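# Recording with the hand-held grippers: common questions

Answers for operators and for teams who send tasks to the Rormont recording room. If your question is about the arms or about training runs, use the Vullex pages instead.

## What are we recording for?

Each take is one example of a task done by a person. The learning system is trained on many such takes of the same task, and later tries to do it with a pair of arms. It learns from the motion of the grippers and from the video together, so both have to be usable.

## Do I need to know anything about robots?

No. You need steady hands and patience with repetition. New operators do 14 practice takes, which are deleted, before their takes start to count.

## How many takes does a task need?

The standard batch is 119 good takes. A task owner can ask for more after the first training run, but not before it. Bad takes don't count toward the batch.

## What is one take, start to finish?

1. Set the objects out as shown on the task card.
2. Hold both grippers over the table, slightly open, and wait for the tone.
3. Do the task once, at a normal pace.
4. Bring the grippers back to where they started and hold still until the second tone.
5. Mark the take good or bad before touching anything.

## Why do the grippers have patterned plates on top?

The cameras use the dots to work out where each gripper is and which way it is turned. Keep the plates clean. Don't cover one with your sleeve or your other hand, and don't turn a gripper so far over that its plate faces the floor. A short loss is filled in by the software. A long one spoils the take.

## Can I use my fingers to help?

Not during a take. If a lid sticks or a jar slides away, deal with it using the grippers or mark the take bad. The arms will have no fingers to fall back on, so an example that depends on them teaches the wrong thing. Between takes, handle the objects any way you like.

## How exactly should the objects be placed?

It depends on the task card. "Fixed" means on the same spots every time. "Loose" means you should vary the placement a little from take to take while keeping the order. For the jar tasks, the order from left to right stays the same within a batch, and the spacing may change by up to 3 centimeters. 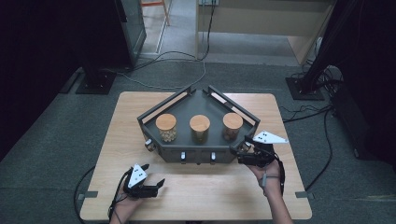 Don't try to be clever with loose placement. People who plan their variations tend to end up with a pattern, and the system picks up on it. Put the objects down, check that the grippers can reach them, and start.

## Does it matter what is in the jars?

Yes. Contents change the weight and the look of a jar. Don't top up or swap contents in the middle of a batch. If something spills, stop, clean up, and write "spill" in the notes for that take. If a jar lost more than a spoonful, ask the task owner whether to go on.

## What makes a take bad?

Mark it bad if any of these happened:

- an object fell off the table or out of the tray
- you touched an object with your hand
- a cable pulled on a gripper
- you started before the tone
- you stopped partway to think

A clumsy grasp that you corrected is fine. Keep those takes. The system needs to see some recoveries, and task owners have asked us to stop throwing them out.

## How do I keep the cables out of the way?

Let each cable run back along your arm or down over the near side of the table, with enough slack to reach the far side of the tray. Check the slack before the first take of each set. Step over the floor cables and don't move them; two of the stands have to be calibrated again if they shift.

## How long is a session?

A set is 11 takes, followed by a break away from the table. Most people do several sets in a morning. If your wrists get sore, stop, even in the middle of a set. Partial sets are saved and can be finished by someone else.

## I'm left-handed. Should I switch the grippers?

No. The left and right grippers are registered separately, and switching them mixes up the recording. You may lead with your left hand if the card says "either hand."

## Where do the recordings go?

They upload to Cidard when you close the session. Leave the recording computer on until the upload bar clears. Failed uploads are retried overnight, and anything still missing on Tuesday is listed on the room door.

## How do I submit a new task?

Fill in a task card and bring the objects, with one spare of anything that can break. Jelínek cards from the old system are still accepted, but they need a placement setting added by hand. We try each new task for one set before agreeing to a full batch.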